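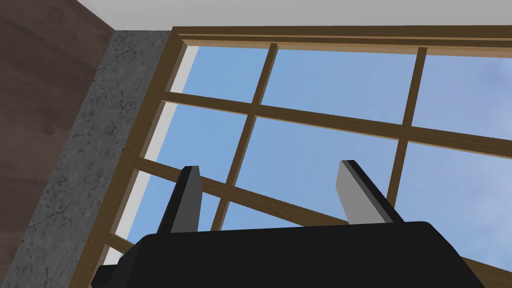 Repotting Mature Orchids: Guidance for Members

Ultunano Horticultural Society
Revised 6/26/11

These instructions apply to Phalaenopsis, Cattleya and Oncidium plants grown in bark. They do not apply to Paphiopedilum, for which a separate sheet is available at the front desk, or to plants mounted on cork or tree fern. Members who are repotting plants from the Society's loan collection should read the section on loan plants before starting.

When to repot

An orchid should be repotted when the bark has begun to break down, when the roots have filled the pot, or when new growth has moved past the rim. Bark that crumbles between the fingers or smells sour has reached the end of its use. Most plants need attention every second year.

Phalaenopsis may be repotted once flowering has finished. Cattleya should be left until new roots are just emerging from the base of the newest growth. A plant in bud should not be disturbed unless its roots are rotting. Repotting after November is discouraged for all three groups, as growth is slow and cut roots take longer to heal.

Materials

Medium-grade fir bark
Coarse perlite
A clean pot with drainage holes
Pruning shears and a means of sterilizing them
Ground cinnamon or a garden fungicide
A stake and soft ties
A plant label and pencil

Choose a pot that will hold the roots with a finger's width to spare on each side. An oversized pot stays wet in the center and is the most common cause of root loss among plants brought to the Society's clinic.

Preparing the bark

Soak the bark overnight in a covered bucket. Dry bark sheds water, and a plant set into it may go thirsty for weeks even when watered on schedule. Drain the bark in the morning and rinse it until the water runs clear. Mix four parts bark with one part perlite. Growers whose homes are very dry may add a small amount of chopped sphagnum moss.

Removing the plant

Water the plant the day before. Squeeze the sides of a plastic pot to loosen the roots, then tip the plant out while supporting its base. With clay pots, run a thin blade around the inside wall. Roots that cling to clay may be soaked for several minutes and eased away. If they still hold, break the pot.

Shake off the old bark and discard it. Do not reuse it for other orchids, although it may be added to a compost heap.

Trimming the roots

Sterilize the shears before each plant, without exception. Viruses pass readily from one orchid to another on a blade, and no cure exists. A flame is suitable for metal blades; allow them to cool before cutting.

Healthy roots are firm and may be white, green or tan. Remove any that are hollow, brown and soft, or that have been reduced to a thread. Cut back to sound tissue. Dust the cut ends lightly with cinnamon, keeping it away from healthy roots – it dries them out.

On Cattleya and Oncidium, old leafless pseudobulbs may be left in place if they are firm. A plant may be divided at this point, but each division should keep at least three pseudobulbs and one active growth.

Setting the plant

Place Phalaenopsis in the middle of the pot with the lowest leaf just above the bark. Place Cattleya with its oldest growth against the rim, so that the new lead has room to advance. Hold the plant at the correct height and work bark in among the roots, tapping the pot on the table as it fills. Press the bark down with the thumbs. A plant that wobbles will not root well and should be staked.

Write the label in pencil. Ink fades.

Aftercare

Keep the plant in shade and withhold water for five days, misting the leaves in the morning if the air is dry. Water thoroughly after that, and return the plant to its usual light over two weeks. Do not fertilize until new root tips appear. Some wrinkling of the leaves is normal.

Loan plants

Each loan plant carries a collection number, which must be copied exactly onto the new label. Divisions remain the property of the Society. Report any division, loss or suspected virus to Jeanine Vanhove, collection registrar, within 40 days. Questions on technique may be directed to Ebenezer Dankwa at the monthly clinic.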